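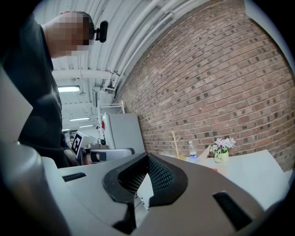 Ticket: Shelving rack in stock area leans and rattles
Site: Temholm unit, rear stock area
Opened: January 16, 2025
Priority: Normal
Status: Closed, one follow-up

Reported problem
White metal rack moves when items are taken from the upper shelves. Rattle is heard when the cabinet door next to it is shut. No items have fallen. Reporter asks whether the rack can stay loaded.

Entry 1
Asked the site to clear the top two shelves and leave the lower ones as they are. Asked for the rack model and the date it was last moved. Reply: Ovano 2000 series, moved in October when the floor was repainted. Not re-leveled after the move, as far as anyone on site can tell.

Entry 2
Checked on site. Spirit level on the second shelf shows a fall toward the front left. Front left foot is screwed fully in and turns freely by hand, so it carries no load. The other feet are tight. Pushing the upright at shoulder height gives visible sway side to side, very little front to back.

Likely causes at this point:
Foot not adjusted after the move
Cross brace loose or missing
Rack never fixed to the wall

Entry 3
Wound the front left foot out until it took weight, then leveled the rest from that corner. Foot locknut was missing. Fitted one from stock. Level now reads true on the second shelf and the bottom shelf. Sway reduced but still present. The rattle has not changed.

Entry 4
Cross brace is in place at the back. Lower bolt finger tight, upper bolt fine. Tightened the lower bolt and checked the shelf clips. Two clips on the third shelf were in one slot higher than the other pair, which put a twist in the shelf. Unloaded that shelf, moved the clips down and reseated it. Sway is now slight with the rack loaded to the old level.

Entry 5
Rattle traced. The noise came from the rack's side rail touching the cabinet when its door closed. Gap measured at 3 mm at the top and nothing at the bottom. Moved the rack sideways to give an even gap and leveled it again. Shut the cabinet door ten times, no rattle.

Entry 6
Wall fixing. The back wall is brick. Manual for this series asks for a wall tie on any rack taller than 700 mm, so this one needs it. No ties on site. Ordered a pair from Brimiretti with sleeve anchors for brick. Site told to keep the top shelf empty until they are fitted - light boxes included.

Entry 7
Ties received and fitted, one on each rear upright, just under the top shelf. Drilled into brick, not mortar. Kept clear of the pipes and conduits that run above the wall. First hole on the right side broke out at the face, so the anchor went in about 40 mm lower. Old hole filled. Pulled on both uprights by hand, no movement.

Entry 8
Top shelf back in use. Heavy stock moved to the bottom shelf and a load label tied to the left upright. Reporter confirms no rattle after a full working day.

Resolution
Rack re-leveled, brace tightened, shelf clips corrected, wall ties fitted. Cause was the move in October without re-leveling.

Follow-up
The matching rack in the Malik unit was moved the same week. Check feet, clips and wall ties there under a separate ticket. Bring locknuts - there are none left in stock.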